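Online only vs. in person after the first few sessions?

tamarind_k
2021-11-24
I've done 18 sessions by video with a therapist through Lustell. She now has an office in Lunton two days a week and asked if I'd like to switch. It's a 105 minute round trip for me. The fee is the same either way. Has anyone changed over partway through, and did it matter?

oldferry
I changed after five months. The first two visits felt like starting over, then it settled. I talk more in a room. On video I kept looking at my own face in the corner of the screen.

pell_mell
You can turn the self view off. I wouldn't give up almost two hours for an office chair. The research I've read puts video close to in person for most people with anxiety or mild depression.

oldferry
Close for most people, sure. She asked what it was like for us and I answered.

tamarind_k
Self view is already off. My problem is more that I live with two other people and the walls are thin. I catch myself leaving things out when I hear the kitchen tap.

grayling5
Then I'd go in person. I did mine in the car for a whole winter for the same reason and I was cold and distracted. Check the cancellation terms first. The Kuusk clinic charges the full fee if you miss an office visit but lets you move a video call the same day.

pell_mell
A white noise machine outside the door is cheaper than the gas. Also, some plans cover video and office visits differently even when the fee is the same. Mine did – I found out in February when the bill came.

tamarind_k
Good point about the plan, I'll call them. She did say I could alternate, one week there and one week at home.

grayling5
Alternating is what I do now at Estasari. Keep the same day and hour for both or you will mix them up.
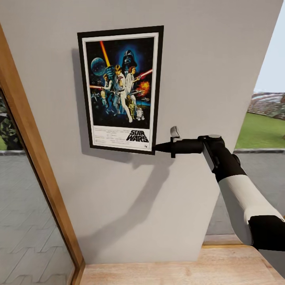

I'd also ask her which topics she would save for the office weeks. Mine had a clear opinion on that and it helped me plan.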